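Right, kitchen table saga, part whatever. I've finally paid for the thing! £672, second-hand, from a very patient man in Jilcombe called Peadar Flanagan.

He wanted 25 quid to deliver it and I said no, I'll borrow my sister's van. Reader, it did not fit in my sister's van. We took the legs off in the road with a butter knife.
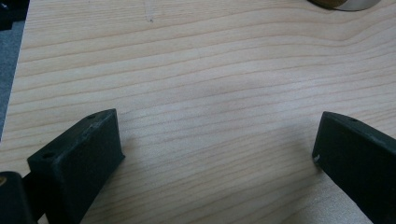

Look at that grain though. Tiny dark mark near the top, I can live with it.

Glenys Powell next door says oil, never varnish. The bloke in the paint shop says varnish, never oil. I've bought both and opened neither – they're sitting on the stairs.

Next job is chairs. Saw a set of four over in Lougher for £67 but one has a wobble. Is a wobble fixable? Asking before September, when my whole family turns up for lunch.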